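搬家第三周，厨房还是没弄完

12/05/2023

先说结论，没弄完。本来打算这篇写“厨房整理完成”，标题都想好了，写不成了，改成现在这个。

手上还贴着创可贴，打字慢，有错字大家将就看。

上一篇是十一月份写的，那时候刚拿到钥匙，口气大得很，说什么两个周末搞定。后台有人留言问后来呢。后来就是现在，三周了，客厅还有没拆的箱子，走路要侧身。

新家比旧家小。主要是厨房小，旧家那个厨房虽然丑，瓷砖是那种发黄的豆腐块，可是柜子深，什么都往里塞，塞了五年。五年里我从来没有把最里面那排东西全部拿出来过。这次拿出来了。怎么说呢，像考古。

翻出来的东西里过期最久的是一包木薯粉，当初为了学做珍珠买的，做过一次，煮成一锅浆糊，剩下的用夹子夹好放回去，想着下次。没有下次。还有三瓶开过的生抽，每瓶都剩个底。三瓶！我妈要是看见了得念叨到过年。八角有两罐，桂皮碎成渣了，一袋紫菜软得像布。胡椒粉倒是一直找不到，以前做饭老以为用完了，又去买，结果在烤箱手套里面裹着。不要问我它怎么进去的。

搬家公司叫 Tavberg，朋友推荐的，人挺利索，就是纸箱另外收钱，签字的时候没看清。最后账单上多出来545块。打电话去问，那边很客气，说合同第二页写了。我翻了，是写了，字小得要命。算了。箱子质量是真的好，现在猫在里面睡得香，就当给猫买的。

说厨房。

台面只有一米多一点，水槽占掉一截，灶占掉一截，剩下切菜的地方放块砧板就满了。第一天晚上做饭，切完葱没地方放，端着碗在屋里转了一圈，放洗衣机上了。那一刻有点想回旧家。

所以第一件事是减东西。我的办法很笨，就是所有东西都拿出来摊开，不摊开不知道自己有多少。网上那些教程我看了一堆，分区啊动线啊黄金三角啊，头大。我这厨房哪来的三角，一条线，站中间伸手两边都够得着。

分三堆：天天用，偶尔用，根本不用。听着容易吧。做起来全卡在第二堆。偶尔是多偶尔？蛋糕模具一年用一次算不算偶尔？那个做章鱼小丸子的铁盘，买回来热情了一星期，之后就一直在那儿，可是每次要扔就想起来当时吃得真开心。又放回去了。最后第二堆比另外两堆加起来还大，等于白分。

第二天重来，改规矩。先问自己上次用是什么时候，想不起来的直接走人。章鱼烧盘子走了。打蛋器留一个。筷子七长八短的全部走，买了一把新的。保鲜盒最惨，盖子和盒子能配上的不到一半，剩下的盖子都是谁的啊，我到现在也不明白。

杯子也减了。以前攒了好多，公司发的，买牛奶送的，旅游带的。平时就一个人喝水，来来回回用的还是那个缺了口的。缺口那个留着，顺手。 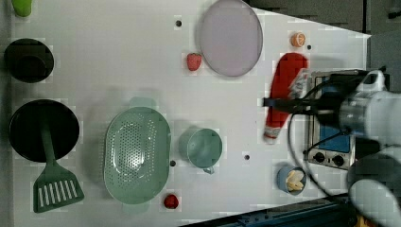
Araba Bonsu在上一篇底下留言：“别急着买收纳盒，先空着过一个月。我当初一搬进去就买了一大堆盒子，尺寸量得好好的，结果盒子本身成了最占地方的东西。调料放在最热的灶边也不行，我那瓶辣椒粉结成了一块砖。还有，高柜子里不要放重东西，拿的时候砸过脚。”

这条我看了好几遍，截图了。可惜看晚了，收纳盒已经下单。

买的是 Geline 的，抽屉那种，说可以叠三层。价格不便宜，图的是尺寸刚好卡进水槽底下。到货一试，进不去。差在哪呢，下水管有个弯。我量的时候只量了柜门的宽度，没量管子。又气又好笑。现在那几个盒子在书架上装电线和电池，倒也合适，就是跟厨房没关系了。

教训：量柜子要把管子也量进去，把门的铰链也量进去。铰链我是后来装锅盖架才发现的，架子装好，门关不上，差一个手指头。拆下来重装，螺丝滑牙，手就是那时候划的。

贴创可贴去了一趟楼下药店，顺便买了个灯泡，结果买错接口。这一周的运气大概就这样。

调料最后怎么放的呢，说一下，有人问过。我把天天用的压缩到五样，盐、糖、生抽、醋、胡椒，放在灶左边的小托盘里。油单独放，瓶子底下垫张厨房纸，脏了就换。其他的全进冰箱门，番茄酱、蚝油、豆瓣酱、芥末都在那儿。以前番茄酱是放在柜子里的，一看瓶子上写的开封后冷藏，惭愧，这么多年也没吃坏，可能是我吃得快。我炒蛋要放，炸薯条要放，有一阵子连煮面都放。

冰箱门那几格我也试了几种放法。高的放下面，矮的放上面，道理谁都懂，可豆瓣酱那个罐子又矮又胖，放上面会把别的挤倒。现在它自己占一角，像个房东。

还有一个事，盘子。旧家的盘子大小全不一样，叠起来晃晃悠悠，抽最底下那个得先把上面的都搬走。这回留下的按大小放，大的竖着插在架子里，小的叠着。竖着放真的好用，早点知道就好了。架子是在小区边上 Okeck 买的，就是那家什么都卖的杂货店，老板娘问我要不要再带个沥水篮，15块，我说不要，走到门口又回去买了。沥水篮现在是全厨房使用率最高的东西。老板娘厉害。

然后是扔东西。扔之前我先在楼里的群里发了一圈，能送就送。蛋糕模具被楼上拿走了，第二天送回来一块蛋糕，柠檬的，好吃，比我做的好吃多了。章鱼烧盘子没人要，放在楼下的旧物架上，隔天没了。希望它去了个热爱生活的人家，别又被塞五年。

前后清点了一下，送掉和扔掉的加起来79件。我自己都吓一跳，因为清完以后过日子一点没觉得少了什么。除了漏斗。漏斗扔了第二天就要用，灌洗洁精，用纸卷了一个，漏一手。

朋友阿力来看过一次，进门先说“哇好多箱子”，然后在厨房站了一会儿，说比他想的好。他带了一袋橘子，没地方放，放在箱子上，现在箱子上那袋橘子还在，吃了一半。

他还推荐我装洞洞板，说他家装了以后铲子勺子全上墙。我上网看了 Aryee 那款，可以免打孔，评论里有人说半夜掉下来，吓得全家起床。我胆小，再想想。租的房子，墙也不敢乱动，房东说打孔可以，走的时候补上就行，可我补墙的水平，你们想想那个螺丝。

目前还没弄的：
水槽底下，还是乱的，袋子套袋子。
烤箱没地方放，现在搁在鞋柜上，每次烤东西像在玄关做饭。
抽油烟机滤网，拆不下来，找不到卡扣在哪，有知道的说一声。
灯，接口买错那个，还没去换。

吃饭方面倒是恢复正常了。头一个星期全是外卖，吃到后来看见塑料盒就饱了。第一顿正经饭是番茄鸡蛋面，汤多放了点胡椒，坐在箱子上吃的，桌子那会儿还没装腿。后来慢慢能炒两个菜了，条件是先炒一个，洗锅，再炒一个，台面摆不下两份配菜。于是学会了一锅出，焖饭、炖菜、汤面，冬天正好。

焖饭的做法简单写一下，懒人适用。米洗好，水比平时少一点，腊肠切片，香菇泡软切丝，土豆切小块，全丢进去，生抽一勺，按煮饭键。跳了以后别马上开，再焖一会儿，撒葱花拌开。土豆别切太大，我上次切太大，中间还是硬的，咯吱咯吱。泡香菇的水别倒，拿来当煮饭水，香很多。

另外新邻居晚上会弹琴，不吵，就是总弹到同一个地方卡住，然后从头来。我现在洗碗的时候都替他紧张，昨天好像过去了一回，我差点在水槽边鼓掌。

对了，有人问旧家的绿萝。带过来了，路上折了两根，插在水里，有一根冒了一点白的根。放在厨房窗台，本来那个位置想放刀架的，让给它了。

下次写水槽底下。要是下次写的是别的，那就是水槽底下还没弄，你们懂的。

先去换灯泡了，小票好像还在外套口袋里，店里说没拆包装的可以换，问题是我拆了，拆得还挺碎，去碰碰运吧。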